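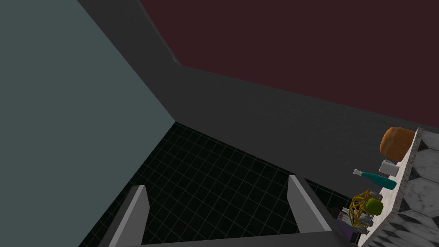 Concetta Santoro wrote under the project log that a kitchen is too hard for a first robot, and that the builders should have begun with a bare table and one cup. Her remark, dated 3/22/23, is still the most quoted comment on the Jondholm build.

Jondholm is a two-armed household robot designed in a shared workshop in Skutville. The work started in August with 6 members, and it is divided between a simulated kitchen and a real machine on the workbench. The plans and the parts list are free to copy.

Simulation

All arm motions are first tried in the simulator, in a room called Plostley. The builders change the surfaces of this room often, so that the control program does not learn to depend on one color or one pattern.
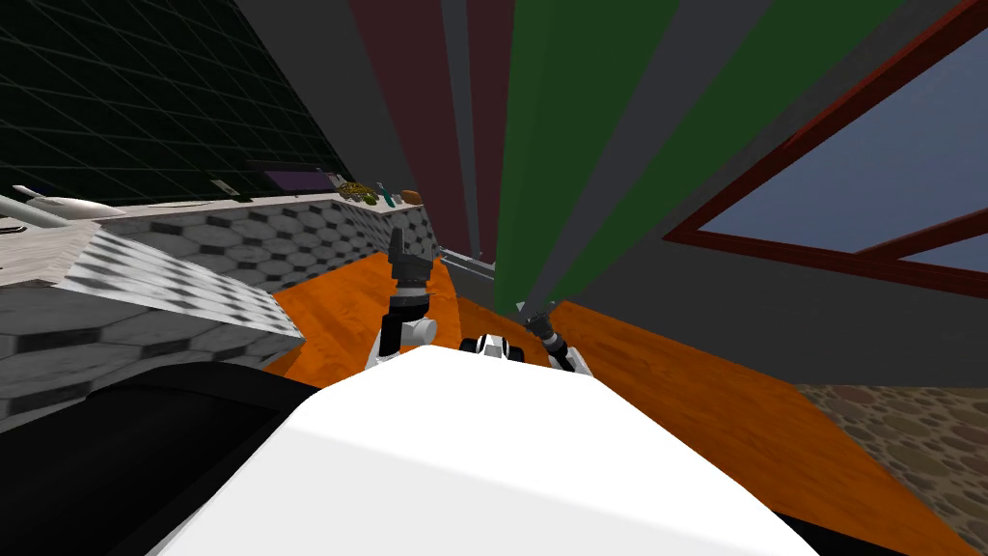
The room file is kept separate from the robot file, and each can be edited alone. Walls and floors are taken from a small library of textures. In the version with the orange wooden floor, the counter has hexagonal tiles on its front, and a patch of cobblestone lies near the window. Such a mixture is unusual in a home, but it is useful for testing the vision part. The library holds 18 textures at present.

Arms and grippers

The real arms are built after the simulated ones. Their joints are printed in the workshop, and the motors are bought from Galli. The parts for both arms cost 1,267 dollars, without the computer.

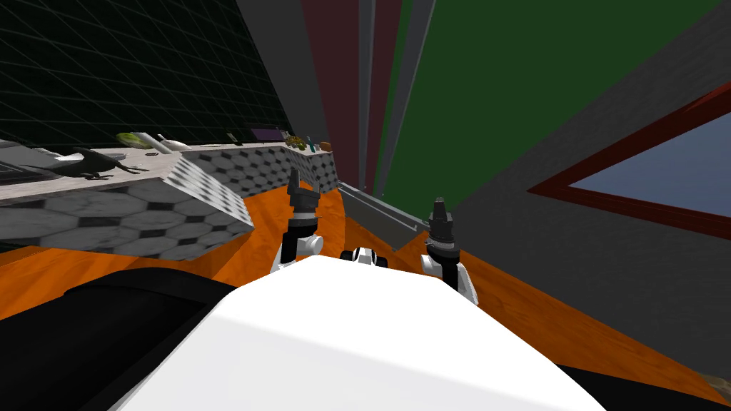 Reach is the main difficulty of the design. The shoulders are placed low, and the body can block the view of near objects. From the head of the simulated robot, the white body covers the lower middle of the view, while the black grippers stand up beyond it and the row of small objects is off to the left on the counter. For this reason the robot must often turn before it can pick something up. A longer neck was proposed, but it made the real frame shake, and the members returned to the short one after 2 weeks. The drawings of the long neck remain in the archive.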